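OK so the arm is back up after two days down and I'm writing up what it was before I forget all of it. Short posts, as many as it takes.

Quick background for the new followers. One six-axis arm, one two-finger gripper with wide black pads, camera on the wrist, one table. It picks snack bags and bars and packs them. I look after it, which means I clean it, re-teach it, and swear at it when the shift starts.

The complaint in the log was "drops bags." That's the whole entry. Thank you, past me.

What was going on: picks out of open space were fine. Picks out of anything with walls were bad. It would go in, close, come up with nothing, and try again. I pulled the last 47 tries and 15 of them had come up empty. Before November that would've been a bad month, never mind a morning.

First guess was air, because it's always air. The gripper is pneumatic and the regulator on this cell likes to creep. Put a gauge on it at the tool side and it was dead on. Fine. Checked the fittings anyway with soapy water and found no bubbles anywhere.

Second guess was the pads. They pick up a shine after a while and crinkly bags slide right off. I wiped them with alcohol, ran a few by hand, got a tiny bit better, then it went right back to missing. So dirt was part of it and I'd been a little lazy there, but it wasn't the main thing.

Third guess was the wrist camera, and this is where I should have started. The little bracket that holds it has two screws. One of them turned under my finger. With no wrench!!

A loose camera bracket is sneaky. The picture still looks fine on the screen. You still see the bag. But the arm thinks the camera is pointing where it was pointing the day you calibrated, and it isn't, so every grab lands a bit to one side. In open space the wide pads cover for you. Next to a wall they don't.

I nudged the bracket and watched the live view and the whole picture slid over. That was the moment I knew. Also the moment I went and got coffee.

Fix, part one: both screws out, clean the old threadlocker off with a pick, new threadlocker (the medium one, Tultix, the stuff that comes in the annoying tiny bottle), snug them by hand, then torque. Let it sit overnight. I know you want to run it right away. I wanted to also.

Fix, part two: redo the hand-eye calibration. Our controller is the Gravgate one and its calibration page wants you to move the arm to a bunch of poses looking at the printed board. It asks for 8. I did 15 and tilted the wrist a lot more than feels natural. If all your poses look straight down, the math has very little to work with on the tilt.

Also tape the board down. All four corners. I had one corner lifting and the error number would not come down and I blamed the software for almost 3 hours.

After that it was time for slow runs. Speed way down, hand on the pause button, go in at an angle, stop short, look at the wrist view, then close.
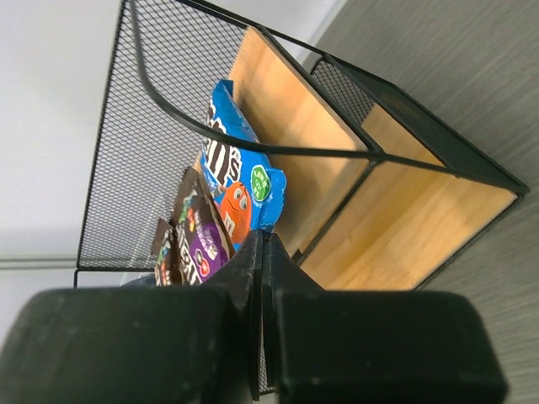

How close should the fingers get to the side of a basket on a pick?

Leave enough room for the pad to open all the way plus a little slop for the camera, then measure that on your own gripper at slow speed. If the pad brushes the wall on the way in, move the approach point toward the middle before you touch the grip force.

That one comes up a lot, so it gets its own post.

Black mesh with bright bags behind it is a rough thing to ask of a vision setup, by the way. Ours likes to lock on to the rods. I masked off the rim in the software and raised the minimum blob size and it calmed down a lot.

And handles. If your basket has a handle, decide where it lives during a pick and write it down. I teach the approach with the handle in its worst spot and then anything else is a bonus.

A-yeong Yang asked under my last thread if the problem could've been the wrist cable pulling on the camera. Great call, and I think that's what worked the screw loose in the first place! The cable had no slack when the wrist rolled all the way over. I re-routed it with a bigger loop and moved the clip back one hole.

Old clip was a Segers, the snap kind. It held OK but it let the cable creep. Swapped it for a Zukine with a rubber liner. Ask me in a few months if it's any better, I've got no clue yet.

New things on my weekly list: wiggle the camera bracket, wipe the pads, roll the wrist end to end and watch the cable, run one check pose against the board. If the check pose is off, stop and find out why before you re-teach a single point.

I've made that last mistake before. Re-taught a whole tray of points to match a crooked camera, then someone tightened the camera — and every point was wrong again.

Paint pen across both screw heads now too, so I can see at a glance if they move. Cheapest fix of the whole job.

Logged it 18 December 2021 with more than two words this time. Next up is the regulator, which is still creeping, just slowly enough that I can pretend it isn't.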